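Notes for Week 3: Cups, Bowls and the Household Table

Welcome back, everybody, and I hope you all got through the Idetti reading (it's a long one, I know, and the middle chapter does wander a bit!). We left off with the Clillgate potteries, which were turning out 2,200 pieces a month by the time the Brurnport road opened, and most of those were plain drinking cups, the kind a family used every day and hardly ever wrote down in a will. Please look over the 39 household lists in your packet before February and mark every cup you come across, even the chipped ones. 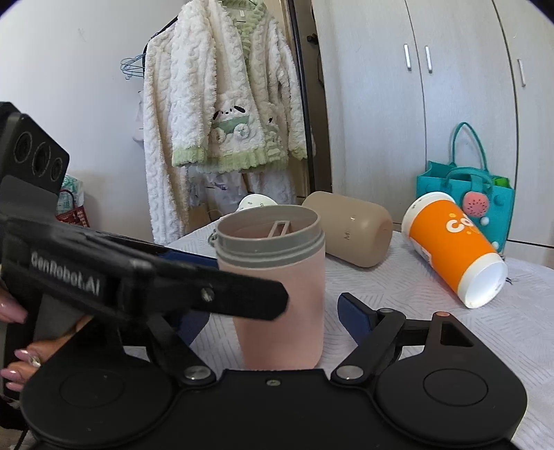
A reply from Tsao, on the class page: my lists only mention bowls, so should I mark those instead?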